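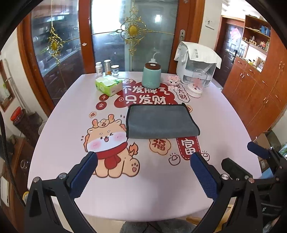 Jalen Benavides was of the opinion that we should stop folding in thirds, as the dark edge then lies in the middle and makes a ridge, and the towels do not stack well. I wrote this down first so that I do not forget it, and I will try it in the next round. My own opinion is that the ridge comes from the pressing, but I have no proof.

Folding notes, July, started 9:40 in the morning.

Table: the pink New Year cloth stays on. I considered changing it to the plain one. The towel is gray and the cloth is pale, so the border of the towel is easy to see against it, and this matters more to me than the dragon and all the red characters. Okafor asked me what the writing in the red cloud says. It is "不发脾气 只发财", which I would translate as "don't lose your temper, only get rich". The first half is good advice for folding.

Starting position: folded towel flat near the center of the cloth, just above the red banner. The tissue box and the jars stay at the back. Please do not bring them forward to make space for the notebook. I did this last time and then I had to move everything again.

Method used in this round:
Open the towel completely, label side down.
Smooth with flat hand from the middle to the outside. Do not pull at the corners, the microfiber stretches and the border becomes wavy.
Short side to short side, match the two borders, press.
Fold again in the same direction.
Turn the towel a quarter and fold one last time.

I made 21 folds with this method. In 7 of them the borders did not meet and I opened the towel and began again. Almost all of these were in the beginning, when I was still pulling the corners. After I changed to smoothing only, the result was better, but I cannot say how much of this is practice.

Remark about the fabric. The towel grips the tablecloth a little. When I slide the folded towel toward me, the cloth comes with it and makes a wave. It is better to lift and put down. Nollar says a towel that has been washed many times will slide easier. We have one old towel in the Irncombe drawer and I want to compare, but it must be the same size, and I have not measured it yet.

Remark about the shape. I do not get a true rectangle. One corner is always a bit outside. For the shelf this is acceptable. For the Prustness sheet, where we write "neat" or "not neat", we did not agree what is neat. Jalen looks at the borders, I look at the corners. We must write one rule before somebody else fills in the sheet, otherwise the numbers cannot be put together.

To do:
Try folding in half only, as Jalen wants, same number of folds.
Measure the old towel.
Write the rule for "neat", one sentence, and tape it inside the cover.
Ask Okafor if the clips for the tablecloth are still in the building.

Stopped 11:15. Towel left folded on the table.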